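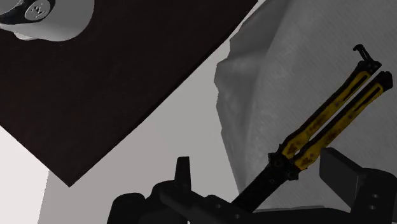

Can a robot clear a workbench or a kitchen counter without help yet?

Some can, for a limited set of objects, at a slow pace, with a person nearby to deal with what gets dropped. A general machine that walks up to an unfamiliar counter and leaves it tidy is not on the market.

The gap between those two statements has been the working subject of Hannelore Riedl for most of the past decade. Riedl runs manipulation testing at Prilamham, a contract lab that evaluates robot arms for small manufacturers and, lately, for companies hoping to sell into homes. Her group does not build robots. It writes task definitions, runs them in simulation, repeats them on hardware and sends the customer a report. The reports are long and most of the pages concern failures.

"People ask whether it can pick something up," Riedl says. "I ask what it knows about the object when it closes its fingers. Usually that's very little."

The lab's standard chore is called tabletop recovery. Items are left on a surface in no particular arrangement, and the arm has to move each one to a bin or a holder. The object list has 982 entries, most of them hardware store and kitchen goods: mugs, tape rolls, screwdrivers, scissors, spray bottles. Customers tend to bring their own list, which is shorter and kinder to the gripper.

Folding tools sit near the difficult end. The butterfly-style knife in the rendering that opens this article is a useful case. It has two handles side by side with a narrow gap between them, a pivot at one end where the blade section begins, and a thin latch at the other. For a planner that treats it as one rigid bar, the grasp looks easy. For a planner that models the joints, there are several ways for the thing to change shape between first contact and lift. A finger that lands on one handle may rotate it against the other. A finger that lands on the blade is a reportable safety event under the lab's own rules, whether or not the lift succeeds.

The surface counts too. A hard, flat tabletop gives a depth sensor a clean plane to subtract, and whatever remains is an object. Cloth gives it folds. Thin items on fabric are often segmented together with the creases next to them, and a two-finger gripper that presses down to get under a handle will drag the material along. In simulation the fabric can be simplified to a fixed shape, so this second problem disappears. Riedl considers that one of the more common reasons that simulated scores fail to carry over.

Simulation remains the cheapest part of the work. A rendered gripper does not wear out its pads, and a scene can be reset in less time than a technician needs to reach across the table. Friction, lighting and object pose can be varied on every run, and current practice is to vary all of them. Policies trained this way have improved a great deal on rigid objects. For articulated ones, improvement depends on whether the joint model is any good, and joint models are still largely written by hand. Hinge stiffness is the usual guess. A real hinge may be loose, gritty or bent, and the same product off the same shelf will vary from one unit to the next.

Prilamham's most recent hardware series was finished in May for Tringate, which assembles and repairs garden equipment. Tringate wanted an arm to return hand tools to a rack at shift change. The arm made 478 attempts on a mixed set of rigid and folding tools. In 147 of them a person had to step in. The tools that caused most of the interventions were pliers, folding rules and anything with a lanyard. Wrenches gave almost no trouble.

A failure rate near one in three sounds disqualifying, and for an unattended shift it is. Tringate bought the arm anyway. It now handles wrenches, sockets and drivers, and a shift lead puts away the rest by hand. The cell takes longer than a person would, but it runs while the crew is washing up, so the time costs little. According to the plant, the larger expense was a fence and the floor space behind it.

That arrangement - narrow the list, slow the cycle, keep a person on call - describes most of the deployments Riedl has reviewed. Homes are harder because the list cannot be narrowed. A shop can ban lanyards. A household will leave a charger cable under a dish towel next to a vegetable peeler, and tomorrow it will be something else.

Widmer, a startup selling a counter-height arm on a wheeled base, has taken the view that the robot should decline more often. Its software assigns each detected item a grasp confidence and leaves anything below a threshold where it lies. Sharp items carry a separate, higher threshold. In the demonstration unit I tried, the arm put away cups, lids and a cutting board, then parked itself with a paring knife and a whisk still on the counter. The log gave both as "skipped." I found this less impressive to watch than the usual promotional footage and easier to imagine living with.

Riedl is sympathetic to the approach but wants it measured. Skipped items do not appear in most published success rates, so an arm that refuses half the counter can still report a score of 100 percent on what remains. Her reports list refusals in their own column.

The hardware is not the main limit at present. Parallel grippers are strong enough, accurate enough and reasonably cheap. Tactile pads that can report slip are available, though they need replacing often in shop use. The weak link is the estimate of what the object will do once it is touched, and that estimate is worst for tools that fold, pour or tangle.

Prilamham is adding a regrasp test to its protocol. The arm will be allowed to set an object down, look at it again and try from another side, with the added time charged against its score. The first tools on the schedule are pliers.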